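Nirnier: a duet for stairs and recorded breath
Project report, Movement and Media course
Submitted Sep 19, 2021

Background

Our group wanted to make a short dance work in which the sound comes from the dancers themselves, but not at the same moment when they move. We recorded breathing and footsteps in rehearsal and played them back in performance, sometimes early and sometimes late. The audience hears a body that is a little ahead of, or a little behind, the one they are looking at. The title Nirnier is a made-up word which one of the dancers used in rehearsal for the feeling of being almost on the beat. We kept it because nobody in the group could translate it into a normal word.

The work has five sections and is performed by two dancers. It was shown in the old stair hall of the Moreira building in Stukstead, where the audience can stand on the landing and look down. Our budget was 700 euros. Most of it went to the rent of loudspeakers and to the printing of the program.

We had seen stair pieces before, mostly on video, and we noticed that the stairs are often used as a picture behind the dancers. Our wish was that the stairs should decide something. The distance between two steps is fixed, so the length of a step is fixed too, and this gives a rhythm which the dancer cannot change. The recorded sound can change, and the whole piece is built on this difference.

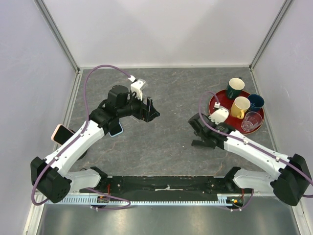
Making the material

We started in March with improvisation on a flat floor. Each dancer was asked to walk as if on stairs, and later to walk on the real stairs as if on a flat floor. The second task was much harder and gave better material. From it we took the opening phrase, in which the dancer goes down backward with the upper body quite still and the hands open at the hips.

The phrase was then taught to the second dancer only by sound. She listened to the recording of the footsteps and guessed the movement. Her version was wrong in many places, and we decided to keep most of the mistakes. In section two both versions are danced together. The reader of the score will see that the two lines agree only at the landing.

For the written score we used Undier, which is a simple notation we learned in the first year. It has a line for the feet, a line for the weight and a free line for remarks. Undier is good for showing when something happens, but it is weak for the direction of the gaze, so we added small arrows by hand. In section four, where the dancers look at each other for a long time without moving, the score is nearly only arrows.

Sound

Breathing was recorded close to the mouth, directly after a run of each section. We also tried to record during the run, but the clothes made too much noise. The footsteps were recorded in the hall at night with the heating turned off, and the echo was kept. Afterward we cut the recordings into short pieces and placed them on a timeline against the video of a full run.

The delay is not the same in all sections. In the opening it is so small that many people do not notice it. In section three it becomes three seconds, and the dancer has already stopped when her running is heard. We tested longer delays, but then the sound was no longer connected to the body and it became simply background music.

One loudspeaker stood at the bottom of the stairs and the other one behind the audience. We moved the second one several times. When it was too near, people turned around to look for the person who was breathing. When it was too far, the breath mixed with the ventilation.

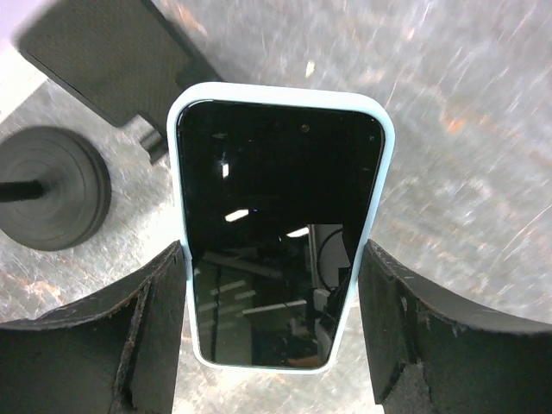
Ingegerd Solberg remarked after the first showing that the delay was clear to her in the feet but not in the breath, and that she would have liked one moment where the stairs were completely silent. She also asked why both dancers wore the same shoes when the sound of the feet was so important.

We discussed these remarks for a long time. The silent moment was added at the end of section four, before the last descent. It lasts as long as the dancers can hold still, so it was different in each performance. About the shoes we did not agree. One of us wanted to keep the same shoes so that the audience could not tell whose steps they heard. The other wanted one dancer to be barefoot. In the end we performed it both ways – the shoes in the first performance, one dancer barefoot in the second – and the barefoot version was colder for the dancer but more interesting to listen to.

Performance

The audience received the program at the door and was led up to the landing in silence. We had planned that they could move freely, but most people stayed at the rail where they first arrived. If we show the work again we will ask them to change place between the sections, or mark a path on the floor with chalk.

Light came from the hall windows only. In the evening performance the last section was darker than we wished, and the arm movements near the wall were difficult to see. The sound became stronger because of this. Some people told us later that they had closed their eyes during the last descent.

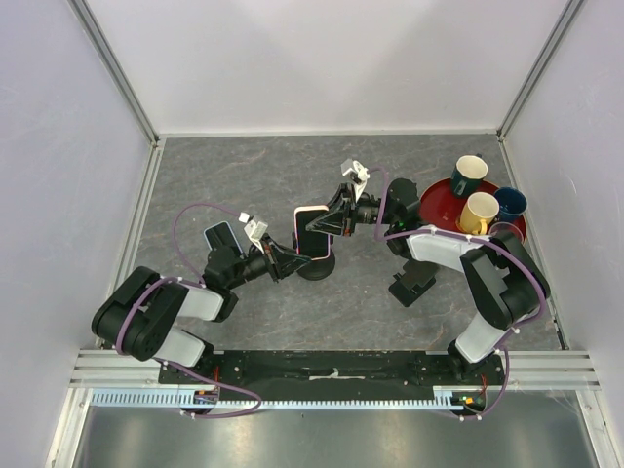
Two robot arms and two smartphones at the gray tabletop.

Evaluation

The strongest part of the work is section three, where the rule can be understood without explanation. The weakest is the change from section one to section two. We made it late, and it looks like two dancers who walk to their places. A stronger choice would be to let the second dancer be on the stairs from the beginning, sitting, with her breath already in the loudspeaker.

We underestimated how tiring it is to go down backward many times. One rehearsal had to be stopped because of sore calves, and after this we marked the phrase with the hands and did it fully only once per evening.

The score, the sound timeline and the program text are attached. The video of the barefoot version can be borrowed from the course library. The name of the file still says "shoes", and this will be corrected when we hand in the final copy.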